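Why Do We Remember the Color of a Room? A Project on Color, Memory and Everyday Places
Project report, spring term
Nermina Kolev and Arnar Vestergaard
Course advisor: Hatsue Minami

How we got started

The idea for this project came out of a disagreement. In the first week of term the two of us were talking about the old reading room at the Cetbridge public library, which we had both visited often as children, and one of us was completely sure the walls had been green while the other would have sworn they were yellow. We went back to check, and they were a sort of cream, with green window frames. Neither of us had been right, but neither of us had been entirely wrong either, and we talked about it all the way home on the bus. By the time we got off we had more or less decided that this was going to be our project.

Our question, once Ms. Minami had helped us trim it down to something we could finish by May, was this: when people remember a familiar place, how well do they remember its colors, and do they remember large areas (walls, floors, tables) better or worse than small, bright things?

What other people have written

We read as much as we could manage, though we are sure we missed plenty. A good deal of what we found deals with the way people tend to remember colors as purer than they were. A dusty brick wall becomes a red wall, and a grayish pond becomes a blue one. Some writers connect this to language - if the only handy word you have is "blue," then the memory may drift toward the bluest blue you know. We liked this idea very much and kept coming back to it, perhaps a little too much, as we will admit further on.

We found less about big plain surfaces. Most of the tests we read about used small squares of color on a card, and a person sitting in a chair matching one square to another. That is tidy, but it is a long way from remembering your grandmother's kitchen.

What we did

We asked 90 people to take part, mostly students, along with some parents and a very patient group from the evening choir that Sekar Hutapea sings with. Each person picked one room they knew well and had not been in that day. They filled in a short form about it, naming the color of the walls, the floor, the biggest piece of furniture and one small object of their choosing. Then they went home, or to wherever the room was, and held our paper color strips up against the real thing.

The strips were the hardest part. We mixed and painted them ourselves over two long afternoons in the art room, and Radomir Gashi kindly let us use his good brushes. Our first batch dried much darker than we expected and we had to do the whole thing again. If anyone reading this plans something similar, please let the paint dry overnight before you start cutting!

For a second, smaller part, 13 people looked at a set of printed pictures for a few seconds each and described the colors again after a lunch break.

What we found

In the room survey, people did rather well with walls and rather badly with floors. Almost 100 small comments were written in the margins of the forms, and a surprising share of them were some version of "I never noticed the floor." Small objects were remembered with great confidence, and often as brighter than they were. One father described a "bright orange" teapot that matched our dullest brown strip, and he was so upset about it that he checked it again by the window.

In the picture part, the prints with one large area of color gave us the most to talk about. Teal was the troublemaker. The picture below has a deep teal-green surface filling most of it and a dark blue shape standing in the middle, and in our group three people brought the two colors closer together when they described them from memory. Two called everything blue, and one called everything green.

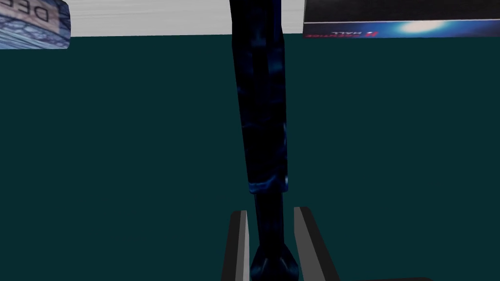 What we would do differently

We let people choose their own rooms, which made the survey friendly but made the answers hard to compare. Somebody's white hallway and somebody else's striped bedroom are very different tests. We also leaned on color words when we might have let people point at a strip from memory first, and we think this nudged our results toward the idea we already liked.

The picture group was too small to say anything firm, and the lunch break varied a good deal because the cafeteria line was long.

Thanks

We are grateful to Ms. Minami for reading three drafts, to Sekar and the choir, and to Radomir for the brushes, which we have cleaned and returned. The leftover strips are in the second drawer in the art room, and anybody who wants them is welcome to them.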